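Caderno de bancada, Lasora, oficina partilhada
Projeto Zadness, mesa de dois braços
Quarta-feira, início 14h

Estado à entrada: estrutura montada, os dois braços fixos às calhas laterais, controladores Vodham com o firmware da semana passada. Pendentes da última entrada: folga na base do braço direito, fim de curso por software no cotovelo do mesmo braço, abertura das garras sem calibrar.

Perfis

Os perfis pretos são os da Escobedo, cortados à medida. O troço do fundo veio com as faces de corte fora de esquadria e ao apertar os cantos a moldura torcia. Afrouxei tudo, encostei a moldura ao tampo com grampos e voltei a apertar em cruz, primeiro os cantos do fundo, depois os da frente. A diagonal maior e a menor batem agora certo dentro do que a fita métrica deixa ler. Para melhor do que isto é preciso pedir o esquadro grande à bancada de serralharia, que está requisitado até sexta.

As porcas em T da calha direita não são todas do mesmo lote. Três delas rodam dentro da ranhura antes de prender. Substituídas. As velhas ficam no saco com etiqueta, não voltar a misturar com as boas.

Folga na base direita

Com o braço esticado e o pulso carregado à mão, a placa da base levantava do lado de dentro. O defeito estava na placa: a furação tem o rebaixo fundo demais e a cabeça do parafuso não chegava a apertar a chapa contra o perfil. Anilhas novas por baixo das cabeças. Medi a flecha no pulso com o comparador, massa de 400 g pendurada: antes da correção o ponteiro passava da escala, agora fica dentro. Repetir quando o aperto tiver assentado.

Nota para quem mexer nisto a seguir: o braço direito tem o cotovelo para fora da mesa em quase todas as poses úteis. Quem passa entre a mesa e a parede tem de contar com isso. Fica por decidir se se roda a base para dentro ou se se limita a junta. Rodar a base tira alcance ao canto da frente. Limitar a junta é uma linha no ficheiro de configuração e reversível, por isso começo por aí.

Cablagem

O cabo do braço esquerdo faz um arco por cima do pulso, comprido demais. Tentei prendê-lo ao antebraço com abraçadeiras: com a junta do pulso no limite puxa a ficha. Deixei o arco e pus uma abraçadeira só do lado da base. A solução certa é uma manga e uma ficha a noventa graus. Encomendar.

Alimentação e dados correm no chão em cabos separados até à base esquerda. Falta calha de chão. Enquanto não houver, ninguém arrasta cadeiras por ali.

Um dos conectores de dados tinha mau contacto. Sintoma: erro de leitura intermitente na junta do pulso, sempre depois de um movimento rápido. Perdi a primeira meia hora a olhar para o software. Trocar o cabo antes de abrir o editor, da próxima.

Garras

Calibração da abertura feita com os dedos encostados um ao outro como zero e com um calço de 50 mm como ponto superior. Duas leituras por garra, fechando e abrindo. A garra esquerda repete bem. A direita tem histerese: lê valores diferentes conforme se chega ao calço a abrir ou a fechar. Desmontei o dedo, a cremalheira está seca e com rebarba de impressão. Passei lixa fina, massa de PTFE, voltei a montar. Diferença menor, ainda presente.

O limite de corrente estava por omissão demasiado alto para plástico fino. Baixei-o a 15 % do valor nominal para os ensaios de preensão. Com esse valor, a garra não esmaga uma embalagem de escova de dentes nos ensaios feitos à mão, com o braço parado e a embalagem metida entre os dedos. Com o frasco pequeno ainda não registei valores.

Objetos de ensaio: escovas de dentes (soltas e embaladas) e frascos pequenos de tampa branca. Escolhidos por serem leves, baratos e chatos de agarrar. O cabo da escova fica quase rente ao tampo e obriga a ponta do dedo a descer até à madeira. O plástico transparente faz reflexo nas câmaras de pulso e engana a segmentação por cor, coisa que quero ter resolvida antes de passar a objetos mais pesados.

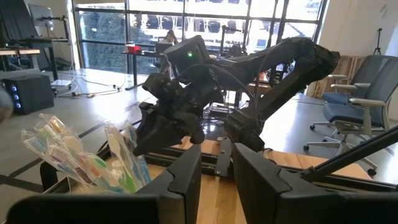
Escovas embaladas no recipiente branco, câmara de pulso.

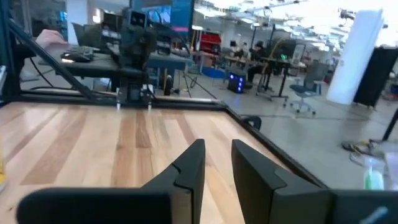
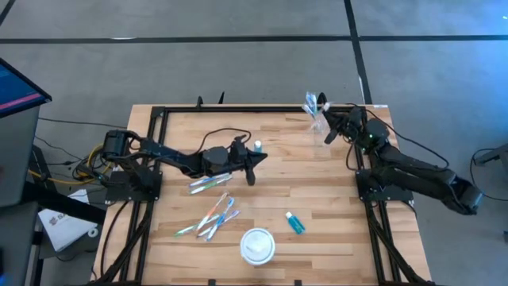 Porque é que as juntas têm de voltar à pose de repouso antes de se cortar a alimentação?

Os codificadores dos servos são absolutos dentro de uma volta, mas o controlador conta as voltas em memória volátil. Se a junta ficar noutra volta quando se corta a corrente, no arranque seguinte o ângulo lido vem deslocado de uma volta inteira do motor, e os limites por software passam a proteger a zona errada. Na pose de repouso todas as juntas estão na volta zero. Acrescenta-se a isto que, sem binário, o braço cai sobre o que estiver por baixo.

Câmaras

As duas câmaras de pulso estão a funcionar em simultâneo com a de cima. Exposição automática desligada nas três. Com as janelas de fundo a automática escurecia o tampo sempre que o pulso se inclinava para o lado da luz, e o limiar deixava de servir. Em exposição fixa o exterior queima, mas o tampo fica estável e é o que interessa.

A posição do suporte da câmara de pulso põe os dedos na parte de baixo da imagem e tapa justamente a zona do contacto. Imprimir uma versão com o suporte mais alto e inclinado para a frente. Verificar antes se não bate na carcaça do antebraço com o pulso todo recolhido. No modelo passa, na peça real os parafusos da tampa são mais salientes do que no desenho.

Calibração mão-olho: braço esquerdo feito, erro de reprojeção aceitável. Braço direito feito antes de ter corrigido a base, logo inválido. Apagar o ficheiro para não ser carregado por engano. Refazer só depois da histerese da garra, ou volta a ficar tudo por fazer.

Ensaio por teleoperação

Sequência: descer, fechar, levantar um palmo, transportar até à calha do fundo, pousar, abrir. Só braço direito, objetos embalados. O esquerdo ligado em posição fixa.

Resultado: 13 preensões completas em 15 tentativas. As duas falhas foram por agarrar só a aba do plástico, que escorrega entre os dedos quando o braço acelera. Em nenhuma houve perda de comunicação, o que confirma o cabo trocado. Com a velocidade reduzida a metade não repeti as falhas de propósito, fica por fazer.

Com escovas soltas fiz poucas tentativas e não as contei para o registo. O dedo toca no tampo antes de a ponta chegar por baixo do cabo e o servo da base do pulso acusa sobrecorrente. Hipóteses: (a) ponta mais fina, (b) pastilha de borracha na ponta que dobre contra a madeira, (c) compensar em software com um patamar de força na descida. A (b) é a mais rápida de experimentar, há folha de silicone na gaveta da mesa de corte. A (c) é a que eu preferia deixar no fim, porque a estimativa de força a partir da corrente é fraca a baixa velocidade.

Software

Limite do cotovelo direito introduzido no ficheiro de configuração e testado a baixa velocidade: para onde deve. Ao chegar ao limite em teleoperação o braço fica agarrado e só solta se o comando voltar para trás uns bons graus. É a banda morta do filtro. Não é perigoso, é incómodo. Tarefa aberta no quadro.

O registo grava a 50 Hz nas juntas. As câmaras gravam ao ritmo que conseguem e os carimbos de tempo vêm do anfitrião, não da câmara. Para repetir trajetórias chega. Para treinar qualquer coisa em cima dos dados convém medir o atraso de cada câmara, por exemplo com um LED ligado a uma saída do controlador e visível nas três.

Um aviso sobre os controladores Vodham: a atualização de firmware repõe os identificadores de fábrica sem avisar. Se as juntas responderem trocadas depois de uma atualização, é isto. A tabela de identificadores está colada no interior da tampa da fonte.

Por fazer

Manga e ficha a noventa graus para o pulso esquerdo.
Calha de chão para os cabos.
Dedo direito: reimprimir a cremalheira com outra orientação, comparar histerese.
Pastilhas de silicone nas pontas, repetir com escovas soltas.
Suporte de câmara mais alto, primeiro só num dos pulsos.
Refazer calibração mão-olho do braço direito.
Ensaio com a massa de 400 g depois de o aperto assentar.
Devolver o comparador à serralharia até às 19h.

Braços em pose de repouso, fonte desligada no interruptor geral, chave no armário. A massa de PTFE está no fim, risquei-a na folha de consumíveis mas não fiz a encomenda.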